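Visit to the Open Day at Duangkaew Pottery, Grernlow

Last weekend I went with my sister to the open day of the Duangkaew pottery in Grernlow. We took the early bus and arrived when the gate was still closed, so we waited with other visitors beside the wall and ate our bread there. The open day was on Sunday, February 5, 2023, and they make a second one in July for the people who could not come.

The entrance costs nothing, but you must write your name for the kiln tour. One group is only 8 persons. We were in the second group, and our guide was Prapai Onsri, who has worked with glazes for many years and speaks very clearly, also for foreigners like me.

First we saw the clay store. It is cold in there and smells like a garden after rain. The clay comes in blocks and is pressed two times through a machine before anybody may touch it. Then we went to the throwing room with the wheels. A young man made a bowl while he was talking with the children, and he did not look at his hands very much. I was surprised how fast it goes. My own try, later in the afternoon, became something like a plate.

The big kiln holds 297 mugs if they are put in well. Mrs Onsri explained that the handles take the most space, so the workers turn them all to one side. The kiln was off for the open day and we could put our heads inside. My sister asked about the colours, and we heard a lot about the soft ones, the pinks and lilacs, which are difficult because they change when the fire is too strong. The range with these colours is called Prilus. I liked it more than the dark blue which most people were buying.

After the tour there was tea in the long room. You can take any mug from the tables in your hand and look how it is finished. There are cloths also, for wiping the clay dust from the pieces and from your fingers. I spent more time at these tables than in the shop. For me the handle is important, I have broad fingers and many mugs are not comfortable.

In the shop the second-quality pieces cost 80 and the good ones 200. I bought two of the second quality and I still cannot find what is wrong with them. The bus back goes only every two hours, so please look at the timetable before you drink the last tea.

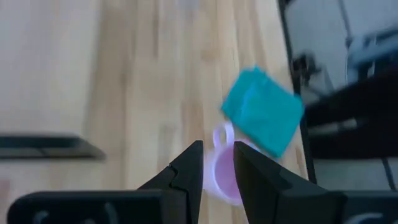

A mug in pale pink and lilac, with a teal cloth, on the wooden table.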